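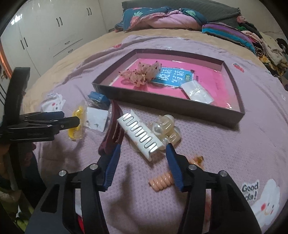 The technician who looks after the hand grippers at Meltent has a rule about tea, and the rule is that hers goes on the windowsill, well away from the bench. I put mine down next to a tray of pivot screws and was asked, very nicely, to move it.

I'd come to hear how a pair of these things gets looked after, from the arms right down to the ribbed blue pads on the fingertips. She's been doing it for two years and she talks about the pads the way my dad talks about tyres. "Everyone asks about the electronics," she told me. "I spend my life on rubber."

The pads come from a small supplier called Undov and she wipes them down every morning before anyone picks a gripper up. Warm water, a drop of washing-up liquid, a soft toothbrush along the ridges, then a lint-free cloth. No solvents! Somebody used one once, before her time, and she still has the ruined pair in a drawer (she got them out to show me, and they were horrible, all shiny and hard).

What makes them dirty? "Fluff. Bedding is the worst, quilts and blankets, anything with a nap to it. And hair stuff. You're picking up clips and scrunchies all day and little fibres work down into the grooves. You don't notice until a claw clip starts sliding about."

Then there are the pivots. She goes over each screw with a small torque driver, left arm first, always in the same order, and puts a dot of paint across the head so she can spot one that's crept. I asked how tight they should be and got a bit of a look. "Tight enough that the arm doesn't wobble, loose enough that it falls open when you tip it. There's a number on the sheet, but I do the tip as well."

She let me have a go. Mine didn't fall open. She backed the screw off a touch, tipped it again and down it went, lovely and smooth.

The log is an Ingvarsson notebook, paper, because she doesn't trust herself to type with greasy fingers. Gripper number 7 had 1,912 grasps against its current pads when I visited, and she was planning to swap them that afternoon. The change takes her 15 minutes, most of it spent scraping off the old glue. After that she closes the jaws on a strip of paper and pulls, first one side and then the other, to check both pads are meeting square.

"If the paper twists, I start again," she said, already reaching for the scraper.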